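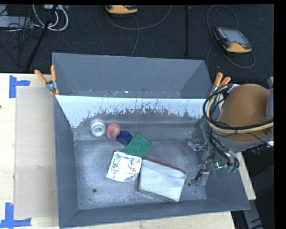
Gemell picking cell with mixed items in the metal bin, gripper empty at the right side.

Gemell Bin Picking Kit: Frequently Asked Questions

What is the Gemell kit?
Gemell is a bin picking package for an existing industrial arm. It consists of a gripper, a mounting bracket set, a depth sensor, a compact controller and the Vesent planning software. The arm, the table and the bin are supplied by the customer or quoted separately by Gruletti.

What kinds of items can it pick?
Rigid and semi-rigid items that fit within the gripper stroke and weigh no more than 800 grams. Mixed loads are supported. A bin can hold round rolls, studded building blocks, foil pouches and soft-looking cases at the same time, and the items do not have to be sorted or spaced before a run.

Does it need a CAD model of each item?
No. Vesent plans grasps from surface geometry. CAD models can be loaded for parts that must be placed in a fixed orientation.

How does it handle shiny packaging?
Foil is the hardest material we support. Crinkled foil returns bright highlights, and the depth data often has holes where those highlights fall. Vesent fills small gaps from neighboring points and lowers the grasp score for the area. If the score falls under the threshold, the item is left until another view is available. Diffuse overhead lighting helps more than any software setting.

Can it pick items that touch each other?
Yes, in most cases. Touching items are segmented by color and edge height. Two flat items of the same color lying flush may be read as one. The planner will then try a push before it tries a grasp.

What bin should I use?
A rectangular bin with sloped walls and a matte gray interior gives the best results. Scuffs and worn paint on the floor or walls do not affect detection. Holes in the floor should be marked as exclusion zones during setup. Highly polished bins are not recommended.

Does the bin have to be fixed to the table?
It must not move during a run. Bolts are best for production. For evaluation work, spring clamps at the rear corners are acceptable. Mark item or tray positions on the tabletop with tape so that they can be restored after cleaning.

How close to the wall can the gripper reach?
The default wall clearance is 5 mm. It can be reduced in the setup menu, but the collision check should stay on – contact with a sloped wall at full speed will trip the arm and may bend the fingers.

How should the cables be routed?
Leave a service loop at the wrist and tie the bundle at one point only. Run the joint through its full range by hand guiding before the first automatic cycle. Cable strain is the most frequent cause of support calls.

How long does installation take?
Allow 3 days on site, including hand-eye calibration and operator training. Sites with an arm already in service usually need less time. Sugeng Nugroho's field team schedules all visits.

Which arms are compatible?
There are 19 models on the current list. Ask for the Oyelaran adapter sheet, which gives the flange pattern and controller firmware for each. The revised sheet is due in February.

Can I still use the teach pendant?
Yes. The pendant keeps priority over Vesent at all times. Jogging the arm pauses the planner, and the run has to be restarted from the Vesent screen.

Can we test our own items before ordering?
Yes. Send up to five samples of each item to the applications lab, attention Ifeoma Yusuf. You will receive a pick log and a short written report. Samples are returned on request.

What does the warranty cover?
The gripper, brackets, sensor and controller are covered for one year. Finger pads are wear parts and are excluded.

Last revised 25 October 2020

Gruletti Automation | Sales: Marisol Baptiste | Technical support: Efe Abubakar | © 2020 Gruletti. All rights reserved. | Back to top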